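Workshop Tips: Building a Pair of Hand-Held Grippers at Home

Posted in March by Shiela Padilla

These are notes from a build Aminu Ogbonna and I did, partly at his place and partly at the Garba shared shop. We wanted two matching grippers, light enough to hold one in each hand, so we could work out how to sort small household things before putting any motors on. If you are starting the same sort of project, this should save you some trips to the store.

Cutting the plates

Cut both sets of side plates from one sheet, in one session. We did ours a week apart and the second set came out slightly thicker, so the bolts were too short. Triangular cutouts take out weight without giving up much stiffness, but leave a decent margin near the pivot holes. Our first plate cracked right there.

Drill undersize and ream to fit. A pivot that feels fine on the bench will feel sloppy once there is a finger hanging off it.

Deburr before painting. Black paint hides a burr until it catches your thumb.

Bolts and pivots

Use a locking nut on every pivot. Plain nuts back off with the constant opening and closing. Tighten until the joint binds, then back off a little at a time until the finger swings under its own weight. Put a thin washer on each side of the moving plate. If you use thread locker, keep it off the washers, or you will be taking the joint apart again the next day.

Check the fingers for parallel with a square block. Close them on it gently and hold it up to a window. Light at the tip means the links are different lengths. Light at the base usually means a bent plate.

Pads

Bare plate won't hold anything smooth. We tried rubber tape, then foam, then ridged pads. Rubber tape peeled at the corners. Foam was fine for a week and then went flat. Ridged pads have stayed put. Wipe the plate with alcohol first, press the pad on in a vise between two scraps of wood, and leave it overnight. Run the ridges across the direction of pull.

Wash the pads with dish soap when they start to slip. Dust is the usual reason.
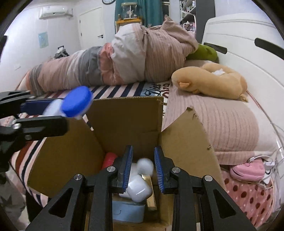

Practice objects

Mix your shapes. Something round and slick will tell you more in five minutes than a whole bin of blocks. Bottles are good for wrist angle, so try them by the cap as well as around the body. Keep a few flat, boxy things in there too. They like to lie face down, and you have to learn to tip them up on one edge first.

A cardboard box makes a good bin. Fold the flaps outward so the plates don't snag when you reach in. When the sides get soft, throw it out and get another.

Work on something with a little give when you can. A dropped item on a bench bounces off to the floor, and a hard floor chips painted plates.

Keeping track

Aminu keeps a count on a card taped inside his toolbox lid. At 3000 open-and-close cycles we stripped both grippers down. One washer was worn through on the left gripper and the right was clean. We now check the washers every month.

Label the left and right parts with a paint pen on the inside face. They look the same until you try to put them back together.

Hand fatigue

Take breaks. The trigger spring we started with was too strong, and Aminu had a sore thumb after one evening. A softer spring fixed it. If the fingers don't open all the way with the softer one, the pivots are too tight. Go back and loosen those before you change the spring again.

Next month: mounting a small motor, and where to run the wires.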